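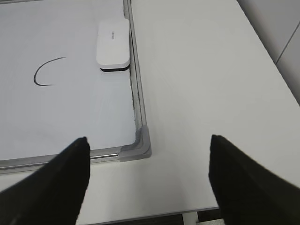 Flerent desk arm trial: progress report to the Jonedden Fund
October 11, 2024

Dear all at the Fund,

Thank you for your patience while we got this written up. It has been a busy few weeks, mostly in a good way, and I would sooner send you a full account than a quick one (those of you who have read my reports before will not be surprised to hear that).

As you will remember, the grant was to let us buy one Flerent kit, live with it properly, and tell you and the other learning centres whether it is worth having. The supplier, Tavares, delivered the arm, the two-finger gripper, the wrist camera and the teaching software in one crate, and everything on the packing list was there except the spare finger pads, which came on separately after a phone call. Setting up took us two full days. The printed guide says one, and I think one would be fair for somebody who had done it before.

Where we have got to

We have settled on board wiping as our main test job. It sounds a humble thing to ask of such a clever machine, but it has turned out to be a very good test, with a light object to pick up, a flat surface to press against and a result that anybody walking past can judge. We lay the whiteboard flat on the table, put a short marker stroke on it, leave the eraser on the board and ask the arm to pick it up and clean the stroke off.

The target we agreed with you was 1000 recorded attempts by the end of the first stage, and I am very pleased to say we have reached 1324. The first 200 were done with one of us guiding the arm by hand throughout, and the rest have been a mixture of guided and unguided runs. We keep a log of every one, with a note of what went wrong where something did, and you are most welcome to have a copy.

What we like

The gripper is gentle and closes evenly, and we have not had a single cracked eraser. The wrist camera gives a clear view past the fingers, so whoever is guiding can see the corner of the board and the tabletop beyond it while lining up. The software is friendly too, and one of our newer staff was teaching the arm simple moves by the end of her first afternoon - a lovely thing to watch!

What we are less sure about

The arm is good at picking up and rather less good at pressing. Too light and the marker stays put, too hard and the board slides. We have had most success with a rubber mat under the board, which Tavares now tell us they can supply, though an ordinary one from the kitchen drawer does perfectly well.

The fingers are matt black, and in the late afternoon, with the blinds half down, the software sometimes loses track of the tips. Turning the lights on cures it.

Then there is the matter of dirt. Wiping pushes the old marker dust towards the frame, and the arm will not go into the narrow line along the inner lip of the rail, so a grubby dark streak builds up there and has to be cleaned with a cloth. Smudges on the writing surface are a smaller nuisance. I mention all this as some centres may be hoping for a machine that leaves a board spotless, and this one will need a person to finish the job.

Money and support

We are within budget. The support line has been polite and usually rings back the same day. We did look at the Clarnik service plan as well, which would give us 5 visits a year, but for a single arm it seemed more than we needed and we have not taken it up.

What comes next

Between now and January we would like to try the same job with the board in different places on the table, and with longer strokes. We also plan to open the trial to visitors from the other centres, and if any of you would care to come and have a go yourselves, please do. The kettle is always on, and parking is easiest before ten.

With our warm thanks,

The trial team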